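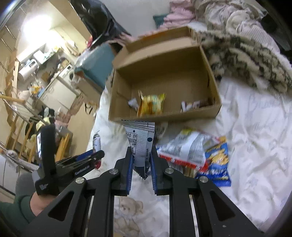 The cooling readings are no use without the vent position, one comment on the last release said, and the comment was right. Version 2 adds the vent position to every row where it was written down at the time. Where it was not written down, the field is blank. No values have been filled in by guesswork.

Lernari Kiln Log, version 2

What it contains

Firing records from the pottery room at Lernari, typed up from the paper log sheets that hang beside the kilns. Each firing has one row in firings.csv and a set of hourly rows in readings.csv. Shelf layouts are in shelves.csv. Glaze names and their mixing notes are in glazes.csv.

The records cover two electric kilns, called Ullico and Chambi on the sheets. Ullico is the larger top loader, used for most bisque firings. Chambi is a small front loader used for glaze work and tests. The two have different controllers and should not be pooled without a kiln column in the model or table. Most mistakes people have made with version 1 came from doing so.

Files

firings.csv — one row per firing
readings.csv — hourly temperature readings, linked by firing_id
shelves.csv — what was on each shelf, bottom to top
glazes.csv — glaze names, base recipe, date mixed (month only)
sheets/ — scans of the log sheets, in the order they came off the clipboard
CHANGES.txt — list of edits between versions

Fields in firings.csv

firing_id: kiln letter and running number, for example U014. Numbers are never reused. A missing number means a sheet was started and thrown out.
kiln: U or C.
type: bisque, glaze, test or dry. "Dry" means a low hold with the lid propped, used for greenware that has not dried through.
target_cone: the cone set on the controller.
witness_cone: what the cone pack on the middle shelf showed after the kiln was opened. Values are under, on, over, or blank. A cone that was knocked over while unloading is recorded as blank.
start_time: local time, from the wall clock, which runs 2 minutes fast. The times have not been corrected.
hold_min: length of the hold at peak. The usual value is 30. Blank does not mean zero; it means the box on the sheet was left empty.
load: light, half or full, as judged by the person loading.
vent: open, closed or changed. New in this version.
notes: free text, copied as written, spelling included.

Fields in readings.csv

firing_id: as above.
hour: whole hours after start_time.
temp_f: controller reading in degrees Fahrenheit.
read_by_hand: yes or no. Ullico has no data port, so every Ullico reading is by hand. Chambi readings are copied from its controller history, except for firings where the history had been cleared.

Temperatures above 2000 are written on the sheets in two styles. Some people wrote the full number and others dropped the first digit. All have been expanded to the full number in the CSV, and the scan can be checked if a value looks odd. Where the value could be read either way, temp_f is blank and the notes field says "unclear on sheet."

Fields in shelves.csv

firing_id, shelf, contents, posts. Shelf 1 is the bottom shelf. Contents is a short phrase such as "mugs, small plates." Pots are not listed one by one, and no makers are named. Sheets that had initials against pieces were masked before scanning.

How the data was collected

The log sheet is filled in by whoever loads the kiln. The same person is meant to take the hourly readings, but an evening firing is often handed over partway through. There are gaps overnight in nearly all Ullico bisque firings. The gaps are real gaps and are left out of readings.csv; there are no placeholder rows.

Sheets were typed up twice, separately, and the two copies compared by script. Differences were settled against the scan. The script is compare.py and needs only the standard library.

Sheets that were damp, torn or covered in kiln wash were typed as far as they could be read. These rows have partial set to yes.

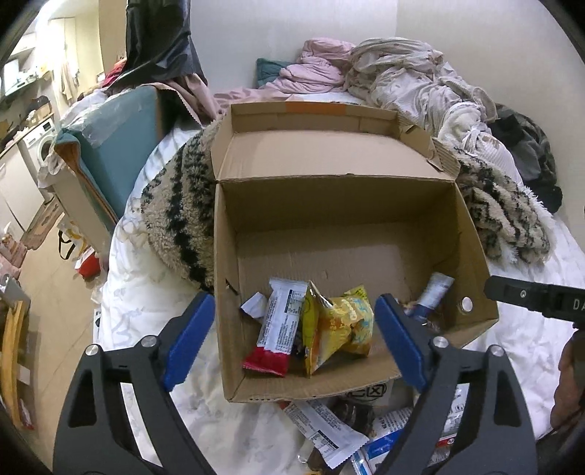 Partial rows are best left out of any work on firing length, as the end time is usually the part that is missing. They are still fine for looking at load size and shelf contents.

Known problems

The Ullico thermocouple was replaced in May. Readings before the change are low compared with the witness cones, and the gap grows toward the top of the firing. No correction has been applied. The column tc_replaced marks the firings after the change. Anyone plotting the full run will see a step at that point, and the step is in the sensor, not in the ware.

The lid of Ullico was also re-leveled that month, on the same visit. The effect of the two jobs cannot be separated with this data.

Chambi firings marked "test" include some stopped early on purpose. There is no separate flag for these. The notes field usually says "stopped," but not always.

Load is a matter of opinion. One person's half is another's full. Treat it as a rough order and nothing finer.

The glaze called Erard White was remixed with a different frit partway through the log. Both batches had the same label on the bucket. In glazes.csv they are split into Erard White A and Erard White B by month mixed. In shelves.csv the label is left as written, so any join on the glaze name needs the month as well.

Suitable uses

Comparing heating rates within one kiln. Checking how often the witness cone agrees with the controller. Planning loading and unloading times. Teaching people to read a firing curve — the Chambi glaze firings are the cleanest for this.

Unsuitable uses

Setting a firing schedule for another kiln. The numbers depend on these two kilns, their element age and the way they are packed. The log also says nothing about food safety, and a glaze that came out well on a shelf should not be taken as tested.

Do not use read_by_hand values to study changes over periods shorter than an hour. The readings were taken when someone got to the kiln, and the hour was rounded afterward.

Changes from version 1

Added vent.
Added tc_replaced.
Split Erard White in glazes.csv.
Fixed swapped kiln letters on a run of test firings. The old IDs are listed in CHANGES.txt with the new ones beside them.
Removed the column "result." It mixed cracked ware, glaze faults and general remarks, and no two people had used it the same way. Its text has been moved into notes.

Corrections

Send the firing_id, the field and the value you think is right. Corrections are checked against the scan, so a sheet reading that is plainly wrong but clearly written stays as it is, with a remark in notes. Corrections to shelf contents are welcome from people who were there for the unloading.

License and reuse

The CSV files and scripts may be copied, changed and passed on with the name of the log and the version number kept. The scans may be used for checking the data but should not be reposted on their own, as some still carry handwriting in the margins.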